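The Four O'Clock Break Is Dying, and Offices Are Worse For It 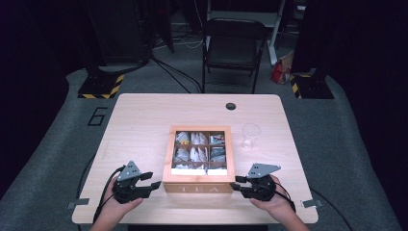 By Renata Okely

Four o'clock at Susta, a mid-size label printer on the edge of Boyer. Phones still going. Presses still going. But the people in the front office have got up, all of them, and gone to stand by the window for 20 minutes. Cups, a packet of crackers, somebody's leftover birthday cake. Then back to work.

It used to be like that everywhere in town. Not now.

I spent most of October going round workplaces in Boyer and out toward Utstead, asking one dull question. Do you stop in the afternoon? Mostly people laughed. A woman at a freight office said she stops when her screen freezes. A guy in insurance told me he has a kettle under his desk, which is against the rules, and he drinks alone with his headset on.

Breaks on paper are fine. Everyone gets them. The shared one is what went. Staggered shifts, half the team at home, calls booked edge to edge by people in other time zones. And the break room itself, often the first thing to go when a lease gets tight. Sketatetti, the design outfit in the old cannery building, turned theirs into 2 phone booths and a place to park bikes. They got complaints for a month. Then quiet.

"We thought people would just find somewhere else to meet," one manager there said. "They went to their cars."

Cars! I checked. Late afternoon, gray drizzle, three people in the lot, each in their own front seat with a sandwich.

So what gets lost? Gossip, sure. But a lot of work rides along on gossip. Who's buried, who's got a slow week, which customer is about to blow up. At Susta a rush order of 622 boxes was headed out with the wrong adhesive, and it got caught over a cup of peppermint, when a new hire in billing asked what "freezer grade" meant. Could have been caught some other way. Wasn't, though.

The old hands will tell you it was never that cosy. Smokers had their own corner. The bosses had a better room upstairs with real chairs. If you were shy, or new, or didn't speak the language that well, 20 minutes by the window could feel like a very long time. One retired press operator said she hid in the supply closet for her whole first year, and reccomended it.

Fair enough. Nobody wants forced fun. The places where it still works don't seem to force much of anything. No sign-up, no theme, no app. Hot water, a choice of something to put in it, enough floor to stand on. Same time every day, and the boss turns up but doesn't start a meeting. That last part is harder than it sounds, I watched one try.

Utstead's town office went the other way from everyone else and brought the break back last year after dropping it. Cheap, too: they moved a copier. First week, 3 people came. By spring the permit desk and the road crew knew each other's names, after years of emailing down one hallway. The permit desk says calls get answerd faster. The road crew says the cookies are stale.

Both are true, I tried the cookies.

Back at Susta the cups were going in the sink. Someone was still talking about a fence, the neighbor's side or theirs, and walked off down the corridor still talking about it, two people following along to hear how it came out.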